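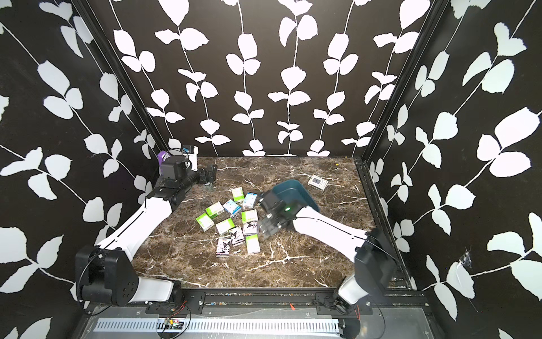 Paweena Paisan
Product Standards Officer, Lusance

To: Gerkholm stockists list
Subject: Re: Night cream, change of jar and fragrance

Dear all,

Thank you to everyone who wrote in following the June notice. I am replying on the list, as several shops have raised the same points as our colleague at Boonchu, whose message is quoted below.

> We still hold a fair quantity of the Gerkholm night cream in the old glass jar. Two regular customers have compared it with the new one and say that the texture is lighter and the scent has gone. May we go on selling the old stock, and what should we tell people with sensitive skin? We should also like to know if the refills will fit both jars.
>
> Boonchu, skincare counter

On the first point, old stock may be sold until the date printed on the base of the jar. Please do not place the two versions side by side under one shelf label. A separate label for the unscented cream is in the parcel with your next order, and further copies may be had from me.

Your customers are right about the scent. The perfume was removed from the formula entirely, together with the two plant oils that carried it. The lighter texture follows from the loss of those oils. The shea butter and glycerine are present at the same levels as before.

As regards sensitive skin, staff should say that the new cream is unscented and go no further. It should not be described as suitable for every skin type, nor as a treatment for eczema or any other condition. Customers who have reacted to a face cream in the past should be advised to try a little on the inner arm for a day or two, and to speak to a pharmacist if they are in doubt.

Before the change, the cream was tried at home by 80 people over four weeks. Of these, 70 said they would use it again. You may quote those figures at the counter, provided both are given.

The refills fit the new jar only. The old jar has a narrower neck and the inner cup will not sit level in it. Refills sold in error may be returned to us unopened with the till receipt.

Orders for the Nevix hand balm are not affected by any of this. The smallest order remains 500 units for direct accounts, and smaller shops should continue to buy through their usual wholesaler.

Questions about labels should come to me. Those about deliveries should go to the orders desk, which closes at 4.30 pm.

Yours sincerely,

Paweena Paisan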